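10th September

Watched Stostier again tonight with Flora Moncrieff. She had never seen it. It's a heist movie set on a ferry, 100 minutes long, and the plot falls apart if you think about the safe. I still like it. The captain gets all the good lines and the fight in the engine room goes on forever.

Flora gave it a 9. I'd say less, but I wasn't bored.

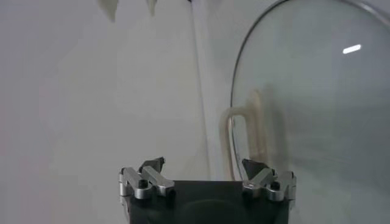 Next up

Kaneko, if the disc plays. Flora wants to save Jekow for December. Need to return her blanket.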